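The Plekiven Upholstery Brush Set

4 min read

I sell a lot of things for cleaning furniture, and most of them I could take or leave. The Plekiven brushes I would fight you for. I've been using the same pair at home since before I had a shop to put them in, and they're the reason I started ordering from Zamier in the first place, so if you're wondering why a page for a couple of brushes is this long, well, I like them a lot!

You get 2 brushes in the set. The big one has a curved beech handle and soft, pale horsehair bristles, and it's for the wide flat parts — seats, arms, the backs of dining chairs. The small one is more like a fat pencil with a stubby round head, and it's for seams, piping, buttons and the crease where the seat meets the back (you know the one, where all the crackers go). They come in a plain cotton bag with a drawstring. The bag is nicer than it needs to be and I've seen it holding somebody's dog treats.

What they're good for

Dry brushing, mostly. I think people jump to sprays and foams too fast. A sofa that looks dull usually just has dust sitting in the weave, and five minutes with a dry brush and then the vacuum will do more than half a bottle of anything. I do ours on Sunday while the coffee is going. Start at the top and work down, short strokes, all going the same way, and then run the vacuum over it with the soft head on.

Velvet is lovely to do with the big brush. You can lift the flattened spots back up with a little steam from a kettle held well away, then brush while it's still a bit warm. Go gently. Linen and cotton can take a firmer hand. Wool is fine too, though it sheds for the first few goes and you'll think you're ruining it.

I wouldn't use either one on silk, and I'd keep the small one off smooth leather. The bristles on that one are trimmed short and they're stiffer than they look. For leather, get the Wuvard cloth, which I also carry and which has its own page.

The small brush and buttons

This is where I get emails, so let me go on for a minute. If you have a tufted couch or headboard, the dust goes straight into the dimples and the vacuum just slides over the top. Set the small brush in the dimple, straight down, and turn it between your fingers like you're winding a watch. Don't scrub side to side. Old buttons are held on by one piece of thread, and I have pulled one off my own headboard doing exactly that. Then flick outward along the folds and vacuum up what comes out. It's a surprising amount the first time, sorry in advance.

On pale fabrics, please wash the brush before you start, even if it's new. Any dark fluff left in there from the last job will end up on your nice light seat.

How they compare

I used to stock the Stüber brush as well, and I still get asked about it. It's a good brush. The handle is longer, and if you have trouble reaching down behind things you might like it better. But the bristles are set in a straight block, so it skips over anything rounded, and I kept finding that I'd cleaned the middle of a cushion and missed both edges. The curved one just rolls over them. The Stüber also never came with a little one, and once you've had the little one you won't want to go without.

Sizes and details

Item number: 376
Big brush: horsehair, beech handle, hanging loop
Small brush: trimmed horsehair, round head, beech handle
Bag: unbleached cotton
Finish: linseed oil, no varnish

Looking after them

Comb the dust out with an old fork. When they get grubby, swish the bristles in lukewarm water with a drop of dish soap, rinse, shake them hard outdoors and lay them on their side on a towel. Don't stand them up bristles-first to dry, and don't leave them soaking, or the water gets up into the wood and it splits. I let mine sit for some 30 hours before I use them again, though I'm on the damp side of a hill here and you may get away with less. A dab of oil on the handles once in a while keeps them from going gray.

Ordering

The next box from Zamier is due in June. If the button says "sold out," put your email in and you'll get a note when they land. I don't send anything else to that list, I barely keep up with the one newsletter as it is. Orders in before noon go out the same day, and returns are fine as long as the brushes haven't been used. If a bristle or two comes loose in the first week, that's normal with horsehair. If it's coming out in clumps, write to me and I'll swap it.

And if you've got a fabric you're not sure about, send me a picture of the care tag before you buy — I'd much prefer to talk you out of a brush than have you take it to something delicate.

589 shares · 30 comments

Contact | Shipping and returns | © Plekiven brush shop | Back to top

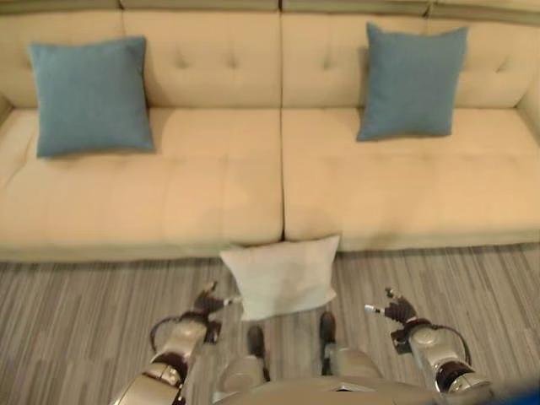
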